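Kaltis 讨论组 > 采集规范 > 家居场景 > 邮件存档

2024年3月23日
发件人：Rolland 组，规范维护

回复：软面场景收不收，收的话怎么写

先回最后那个问题：收。规范第2版里要单独开一节，不再塞在“桌面类”底下。时间紧，下面写得乱，大家凑合看，有错直接改。

> 上一封写道：
> Tradano 那边退回来一批，理由写的是“台面不合格”。翻了现行文本，只说要“平整、稳定的操作面”，床算不算没讲。我们这边633条里有不少是床上做的，要是全废，4月的进度肯定受影响。
> 另外两个人同时用夹爪的时候，谁先进谁先退，各组写法不一样，能不能统一一下。
> 还有零食这种软包装，摆成一堆还是摊开，有没有要求？
> 麻烦给个准话。

一条条来。

关于“平整”。当初写这两个字的时候脑子里只有桌子，是我们的问题。床面有褶、会塌，夹爪压下去高度就变，这些都是真实家里会碰到的，不该当瑕疵退。拟改成：操作面允许柔软，允许有褶皱，但开始前床单要铺到位，不能一拉整片跟着走。反光的缎面料子也允许，备注栏里写“反光面”三个字就行。
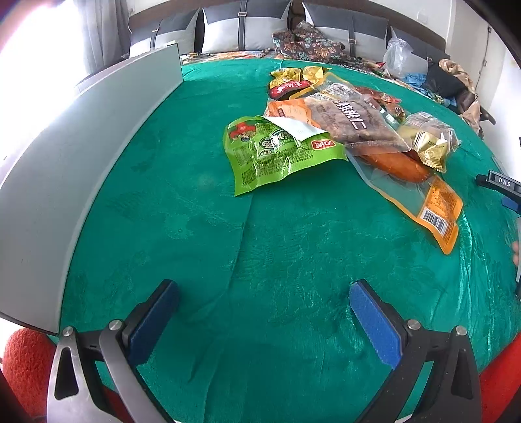
软包装怎么摆：堆叠、摊开都收，但要在任务名里分开写，不要混。堆叠的，起始状态必须有互相压着的，至少最上面那件能直接夹到。真空袋、透明大袋、小金纸包这类，夹取点不一样，标注时别统统写“零食”，写到包装形式为止，口味品牌不用写。袋子上的字看不清就写“不清”，不要猜！上次有人照着印象填，复核的时候全要返工。

夹爪起始姿态：张开，两个指垫相对，中间不夹东西，停稳再开始。这条老版本就有，执行得参差不齐，这次加粗。指垫脏了先擦，沾了碎屑或者油的不要硬上。

双人（或双手）操作：进入顺序不强制，但同一件物品同一时刻只能一方夹，交接除外。交接动作单独标起止。另一把夹爪从旁边露出来一截，不算遮挡，不扣分；挡住目标物超过一半才算。手指露出来也不算问题，脸不行。
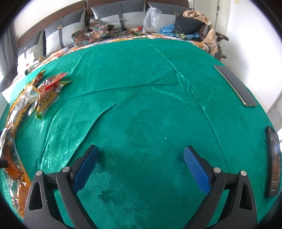 无关物品。争得最凶的一条，Zorkthorpe 组主张全清，我们不同意。床头有枕头、有衣服、有袋子，这才像有人住的地方。折中一下：

一、操作区以内，只留任务物品和登记过的干扰物。手机之类的电子产品可以作干扰物，要登记，屏幕上有私人内容的先锁屏或者翻过去。
二、操作区以外，维持原样，不用收拾，但一组任务做完之前不要动它。中途挪了枕头就算新场景，重新编号。
三、证件、药盒、写着姓名地址的快递单，一律拿走，区内区外都一样。

窗边过曝：能拉帘子就拉，拉不了的不退，只要操作区内看得清。之前有组为了这个换房间，没必要。

数量。单一场景上限原来是2,000条，软面这类先按1,000条封顶，做满换床单或者换房间再说。理由是同一张床做太多，褶子都是那几道，重复度高。这个数字不是死的，Tradano 复核完再谈。

已经退回的那批：先别删！！按新条文重新过一遍，符合的改备注后重交，不符合的标“旧版”，留着做对照。重交的时侯用原编号加后缀 R，别另起号，上回另起号对账对得头疼。

还没想好的：床垫回弹要不要等。有人说每次放下之后应该停一下再夹下一件，有人说停了反而不自然。我倾向不等，但手头没有对比，谁那边两种都做过，发一份过来。

草案文本晚点传到共享目录，意见直接在文档里批，别再回这个串了，串太长，引用套引用看不情。

收不到附件的，单独说一声，我补发。

Rolland 组 规范维护

联系列表管理员 | © 2024 Kaltis 讨论组 | 返回顶部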